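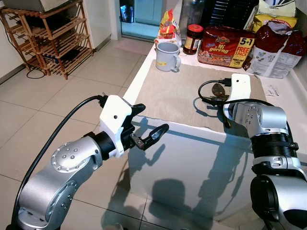 A reader of the previous page on this topic has remarked that advice for relatives who take in a child is nearly always written for those who already have a court order, and that the remainder are left to telephone one office after another.

Reading time: 4 minutes

Caring for a nephew without any formal order

Posted by undalthorpe_aunt, December 2019

I should be grateful for guidance on the following matter. My nephew, who is seven, has lived with me since September following the death of his mother, my sister. His father's name is not on the birth certificate and the family has had no contact with him. The arrangement was agreed between relatives and no court or social worker has been involved.

The school has asked me to state in what capacity I sign his forms. The surgery has accepted me without difficulty, but the dentist has not. My sister also left nearly £2000 in a savings account in the boy's name, and the branch will not discuss it with me. I do not wish to do anything that might cause him to be moved. I should like to know whether I am obliged to report the arrangement, whether I may lawfully give consent on his behalf, and what I should apply for, if anything. I should also welcome any advice on how much to tell the school, as he has asked that his class not be told about his mother.

12 comments

Posted by Jilton Family Information Desk

Please accept our condolences. The following is general information and does not replace advice from a solicitor.

An aunt by blood or marriage is treated as a close relative. The arrangement you describe is therefore not private fostering, and the duty to notify the council that applies to friends and more distant relatives does not apply to you. You may nevertheless ask the council's children's services for help. Making such a request is not, in itself, a ground for removing a child who is safe and well looked after.

You do not at present hold parental responsibility. A person who has care of a child may do what is reasonable to safeguard the child's welfare, and in practice this covers most day-to-day decisions. It is less certain in the case of planned treatment, passports and money, and the dentist may have been acting with caution for that reason.

You should first establish whether your sister made a will. A mother with parental responsibility may appoint a guardian in writing, and the paper need not be elaborate, provided that it is dated and signed.

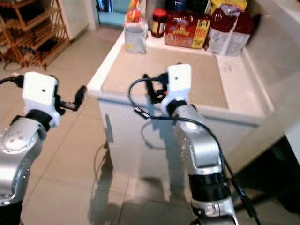 If no such appointment can be found, the usual routes are a child arrangements order or a special guardianship order. Both confer parental responsibility on the holder. The second is intended to last until adulthood and requires a report from the council, to which written notice must be given beforehand. You may need the court's permission to apply, and a solicitor will be able to confirm this at a first appointment. Ours at Jilton last 40 minutes and are free of charge.

You should also enquire about Child Benefit and Guardian's Allowance. These are claimed separately, and delay may result in a loss of payment.

Helpful: 31

Posted by Galum

Get a solicitor. My cousin left it and regretted it. The bank will want paperwork whatever you say to them.

Helpful: 2

Posted by Ding Bereavement Group

With regard to the school, we would suggest a short letter to the head teacher setting out who cares for the child, who may collect him, and which members of staff are to be informed. His wish that the class should not be told ought to be respected, and the letter may say so plainly. He may change his mind, and staff should allow him to raise the matter himself.

It is advisable to mention in advance any lesson or event that concerns mothers, so that he can be asked privately whether he wishes to take part. We hold two afternoon sessions a month for children of primary age, and relatives are welcome to remain in the building.

Helpful: 17

Shares: 9

Contact us | Copyright Undalthorpe Community Help | Back to top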